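Tree staking kits for street planting: is the Nurno worth the money?

Review by Þórarinn Gunnlaugsson
Wednesday, October 9, 2019

Every autumn somebody tries to sell our parish a better way of holding up a young tree. This year it was the Nurno Planting Set, which comes in a long cardboard tube and promises to do away with the stake, the hammer and the rubber tie. Clultdale had money left in the open spaces budget, the verge on Salem Road had been bare since the gas works, and I was asked to see whether the thing was any good before we bought more of them. I'd been planting trees for the parish with a stake and a tie for years and didn't think the method needed rescuing, so read what follows with that in mind.

The set costs £40 per tree. Inside you get 3 ground anchors on steel cable, a ratchet, a driving rod, a watering pipe with a cap, and a folded mat that sits on the soil to keep the weeds down. You supply the tree, the hole and the compost. The anchors go down below the rootball and the cables come up over it, so that the tree is held by its roots and the trunk is left free to move. There is nothing to see above ground once it's finished apart from the cap of the pipe. I will say at once that this looks very tidy, and that tidiness seems to be most of what you're paying for.

We planted field maples and a couple of rowans, all pot-grown, none of them taller than I am by much. The council's highways people had already checked for cables and pipes. Please don't skip that with any anchor system. A stake goes down a couple of feet; these go a good deal deeper, and the leaflet mentions buried services only in small type on the back page, under the bit about recycling the tube.

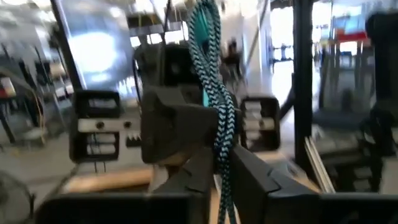

Do you still need to water trees that have been planted with an anchor set?
Just as much as any other new tree, all through the first two summers. The anchors hold the rootball still and do nothing else for it, and the pipe only helps if someone comes along and fills it.

Driving the anchors is the part the brochure hurries over. On the Salem Road verge, where the top layer is good soil, they went in with a lump hammer and some swearing. At the Skestow end, where the verge is mostly old road stone with grass on it, the first anchor stopped well short and wouldn't budge in either direction. The makers suggest making a starter hole with a bar. We made the starter hole with a bar. It took the best part of the morning, and a plain stake would have been in before the tea was poured, though I accept that a stake in that ground would have wanted the bar as well.

Once an anchor is down you pull up on the cable to turn it sideways so that it bites. You are supposed to feel it "lock". I felt it lock twice. The other times it just got gradually harder to pull until I stopped, and I've no idea if that counts. There is no mark on the cable to tell you how far it ought to come up, which would cost the makers a dab of paint. The leaflet has a drawing of a smiling man pulling with one hand. I used both hands and a foot.

The ratchet is decent. It's small, it clicks firmly and it lets you take up the slack evenly if you work round the rootball a little at a time. Do watch that you don't overdo it on pot-grown trees. The cables sit on top of the rootball, and a pot-grown root system is softer than the field-dug ones shown on the packet. On the second maple I had gone too far before I noticed the cable sinking into the compost. I slackened it off and put a square of old carpet under each cable, and did the same with all the rest. Something of the sort should be in the tube. The dearer version, sold to contractors, has a timber frame for this purpose and costs £18 more, at which point I begin to lose patience.

The watering pipe is a loop of perforated plastic with an upright and a cap. It is the same pipe you can buy off the roll from any builders' merchant, cut to length. It works. The cap doesn't stay on very well, and two were gone from Salem Road by the following weekend. I don't blame the cap entirely, as that verge is on the way home from school, but a cap on a public verge ought to be harder to remove than the lid of a biscuit tin.

The weed mat I would leave out. It is thin, it's held down with pegs that pull straight out of loose soil, and the slit for the trunk has to be lined up just so or it rubs the bark. Three inches of bark mulch, kept clear of the trunk, does the same work and feeds the ground as it goes. The parish has a heap of it behind the pavilion that costs us the diesel to fetch.

Now for the main claim, which is that a tree held by the roots grows a stronger trunk than a tree tied to a post. There is sense in it. A tree needs to sway a bit to thicken up at the base, and anyone who has walked round a new estate will have seen trees strapped so high and so tight that they flop over when the strap is cut. But that is an argument against bad staking. A short stake, with one tie low down, lets the top move perfectly well, and we have rows of limes along the recreation ground to show for it. The brochure compares its own set with a tall double stake and a crossbar, done badly, and I think that's a cheat.

The other claim is that nobody has to come back. With a stake, somebody must loosen the tie as the trunk swells and take the whole lot away in the second or third year, and in too many places that doesn't happen. I have cut ties out of bark that had grown right over them. So I give the Nurno set a fair mark on this point. If your council plants trees and then forgets about them, an anchor that can be left in the ground will do less harm than a tie that can't. The cables do stay down there, though. Whoever wants to move or fell that tree later, or dig a trench beside it, will meet steel cable with a spade or a stump grinder, and there's no label above ground to warn them. I have marked ours on the verge plan at the parish office. I wouldn't bet on the plan being looked at.
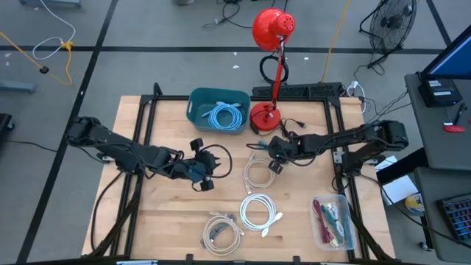

Worktable with two black robot arms mounted at opposite sides.

We had one windy night at the end of September, not a real test, and everything was upright in the morning, staked and anchored alike. I pushed each tree by hand as I went round. The anchored ones moved in the stem and stayed still at the soil, as they should, except for the one at the Skestow end with the short anchor, where the whole rootball rocked. I've since put an ordinary stake beside it. It looks silly, with forty pounds' worth of hidden cable below and a length of chestnut on show, but I'd sooner have it silly than leaning into the road.

On cost, the parish spent £683 on this season's planting altogether, trees and kits and the hire of the bar included. The kits made up more of that than I'm comfortable with. A treated stake, a tie and a handful of nails come to a small part of the price of a set, and the saving would have bought us more trees. When the clerk rang the makers to ask about a discount for parish councils she was offered a free cap with every tenth order, which at least suggests they know about the caps.

There are places where I would use it again. Outside a church, round a war memorial, in the middle of a paved square where posts get kicked or borrowed, the hidden fixing earns its keep. It would also suit a larger tree than the ones we planted, where a single stake won't do and the other choice is a cage of timber. For whips and small pot-grown trees on a grass verge I can't see the case.

If you do buy it, get the ground looked at first. Dig a trial hole the week before, down to where the anchors will finish, and if you hit stone send the tube back unopened. Buy mulch. Put something soft under the cables. Work in pairs, one on the cable and one keeping the trunk straight, because the ratchet pulls the tree over towards whichever side you tighten first and it's a nuisance to bring it back.

Good points: neat, strong in deep soil, nothing to strangle the trunk, decent ratchet.
Bad points: price, hard going in stony ground, vague leaflet, poor mat, worse caps, steel left in the verge.

I'd give it two and a half out of five on Salem Road and one at Skestow. The parish will be asked in the spring whether to order more. I shall be voting for stakes, and if the maple by the bus shelter comes through the winter in better shape than the one across the road with the post, I'll write again and say so.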